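Foam letters, again

Mar 19, 2023

I finally got the foam alphabet out of its drawer this weekend. Rekha Nautiyal gave us the set in June and I kept meaning to do something with it. The plan is plain enough: letters go in the middle of the big brown table, plates go around them, and you sort by whatever rule you pick.

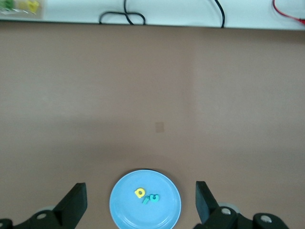 The light blue plate. Cables still need a home.

I like plates better than bowls for this. You can read what's on them, and the rim keeps the letters from sliding off. Jyoti Katiyar sorts by color. I would go with vowels on one plate and everything else on the other two, but that fills up unevenly. 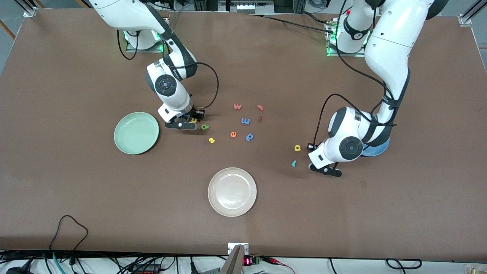
Letters out, cream plate still empty.

Next I want to try short words. The lowercase b and p are going to cause arguments.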